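About Us

Hi, and welcome to Konach! I'm the one who writes these pages, answers the email and sweeps up the wire clippings. We're a shared workshop in Itlow, in the back half of what used to be a carpet store, and we build household robots. Slowly, on evenings and weekends, mostly out of parts we can afford.

How we got going

I started on my own, at home, with a pair of secondhand arm kits spread over the dining table. One of them never ran at all (I had the power board in backwards, and yes, there was a smell). The other could pick up a sponge if you put the sponge exactly where it wanted it. I was so pleased with that sponge! I dragged it along to a hobby electronics swap, got talking to a few people with half-finished projects of their own, and before long we were splitting the rent on a room with decent outlets and a door wide enough for a workbench.

We have four benches now, a drill press that we all love, two 3D printers and a shelf of motors sorted by a system that made sense when we set it up. Dues cover the rent and the filament. If you're building something at home and only need the big tools now and then, that's fine too — plenty of our members do most of the work in their garages and bring it in when it's time to drill metal.

What we're building

The big shared project is Zusus, a kitchen helper on a wheeled base. It has one arm, a lift column and a two-finger hand that has been redesigned more often than I'd like to admit. The long-term plan is for it to clear a counter and put things back where they belong. The short-term plan is for it to carry a cup across the room.

We do a lot of the planning in simulation before anything gets bolted together, and that has saved us a small fortune in printed fingers. The kitchen we load most often has one long counter that turns a corner, with a coffee maker toward one end and an electric kettle over by the sink. There's a little saucer near the front edge of the counter too, and I've spent more evenings on that saucer than on anything else in the room. Flat things are hard! The fingers want to go around an object, and a saucer doesn't give them much to go around.
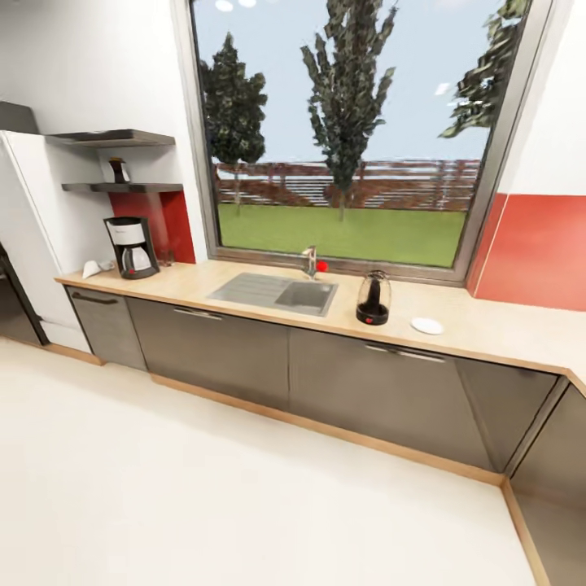 Coming by the shop

Open evenings are free and you don't need to know anything. Bring a project or just bring questions. Newcomers usually start with the Verbruggen board, a small motor controller we designed ourselves and solder up in batches. We've made nearly 200 of them so far, so we're pretty good at spotting a cold joint by now.

Closed shoes, please, and tie back long hair if you're going near the drill press. Kids are welcome with a grown-up. Parking is behind the building, and the door sticks, so give it a good shove.

This page was last updated October 12, 2020. The tool list is a bit behind, so email before you make a special trip for the laser cutter — it's waiting on a new tube.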